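Workshop Assistant (part-time), Stalum

Apr 29, 2024
By Filipa Rocha

Stalum is a small studio that makes table games and printed puzzles for schools. We search one person to help us in the workshop, four days per week, from morning until lunch.

You will prepare the game boxes, check the printed cards and pack orders for our clients. In February we sent 1,475 boxes, so the work is sometimes quick and repeated.

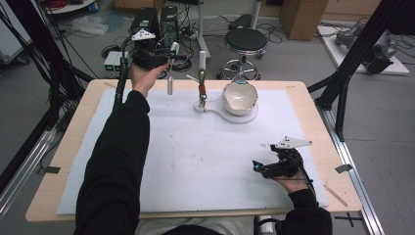 Experience is welcome but we can teach you. More important for us is that you are patient with small details and you tell us when something is wrong. You will work together with Tarek Geagea, who is responsible for the orders. The contract is for seven months, with three weeks of trial at the beginning. 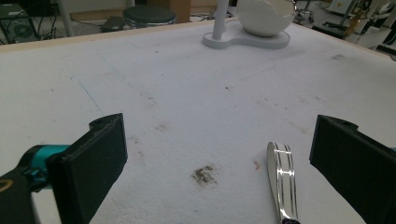 How to apply

Please send a short letter and your CV to Filipa Rocha. Write in the letter which game you liked to play as a child. We answer to every person, also when the answer is no.

Related openings
Illustrator for the Louro card series
Sales assistant, Muvevent
Driver for school deliveries, Grirno

Contact | © 2024 Stalum | Back to top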